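Fold the Sweatpants

There is a school of thought that says comfortable clothes don't need folding. Shirts, yes. Good trousers, yes, along the crease. But sweatpants can go in the drawer however they land. I held this view for years and I've given it up.

My argument is mostly about space. The dresser in our back bedroom has 4 drawers and two people using it. Sweatpants are thick, and the gathered cuffs and the waistband never lie flat on their own. Thrown in loose, three pairs fill a drawer. Folded, the same drawer takes 5, with room left along the side for socks.

The second part is about finding things. A heap has a top and everything else. You wear what's on top, wash it, and put it back on top. When I emptied my drawer last December I found a gray pair at the bottom that I had replaced twice, thinking it was lost.

People who dislike folding usually dislike doing it on the bed. A bed is too low and too soft, and whatever you set down sinks and shifts. Use a table, and put the basin to one side of it so your hands have the middle free. Lay the pants down, shake out the legs, match one leg over the other, tuck the seat in so the edge is straight – then fold in thirds from the cuff up. Elastic cuffs pull the fabric in at the ankle, so smooth from the knee down before the first fold.
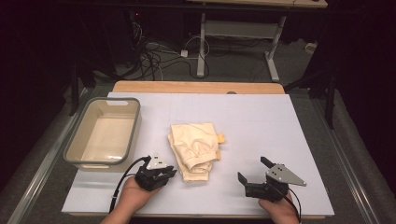
Georges Khasawneh thinks all this is wasted effort and that rolling beats folding every time. A roll takes one motion, he wrote to me, it holds its shape if you start at the waist, and it doesn't care whether the legs match. He has rolled everything he owns since college.

I tried it for a month. Rolling works well in a suitcase, where everything is pressed together. In a half-full drawer the rolls came undone each time I pulled one out, and thick fleece was the worst of them. T-shirts did better, and I still roll those.

There is one fair objection left, and that's time. A basket of laundry on a weeknight is a chore, and leaving the soft things for last usually means leaving them in the basket. My answer is to do them first. They're the bulkiest items, so the pile drops quickly, and the shirts can wait on hangers until morning.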